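### 3.2 Getting appliances out of their bags

I went into this part of the study thinking boxes would be the big story, and I was wrong. Boxes went fast. Bags were what slowed people down, and the plastic bag around a small kitchen appliance was the worst of the lot (Fereshteh Ahmadpour had warned me about it back in August, and I owe her a coffee).

We logged 708 unwrappings for the whole project, and 77 of them were rice cookers. I like rice cookers for this kind of work. They're smooth and rounded, they have a lid that wants to pop open the second you lean on the latch, and there's no obvious place to grab. A toaster has corners – a rice cooker mostly doesn't. People tended to start at the top, push the plastic down past the lid, and then stop and think. Once the bag is bunched around the lower body you have two choices: keep working it down and tip the cooker to free the bottom, or lift the whole thing out and let the bag fall. Figure 4 has the cooker with its lid clear and the bag still around the lower part, which I'll call the "collar" stage from here on.

Bent Sveinbjörnsson and I disagreed about how to score the collar stage. He wanted it counted as half done. I argued for less, because in our timings the stretch after the collar took longer than everything before it, and that held for the Cinderel bags as well as the thicker Verbruggen ones. We ended up scoring each item out of 100, with 20 points for reaching the collar and the rest split between freeing the base and getting the bag off the table. Bimla Malhotra rescored a batch without seeing our marks, and her numbers were close enough to ours that we left the scale alone.

One thing I'd change next time: we didn't write down whether the bag was taped shut at the factory. Tape leaves a stiff patch that folds differently, and I suspect it explains a few of the very slow Turneck items, but I can't show it with what we have.

**Figure 4.** Rice cooker at the collar stage, on the table.
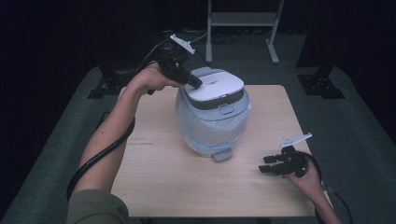 Does a thicker bag take longer to remove than a thin one?

Thicker bags were a little quicker up to the collar stage and slower after it, so the total time came out nearly the same.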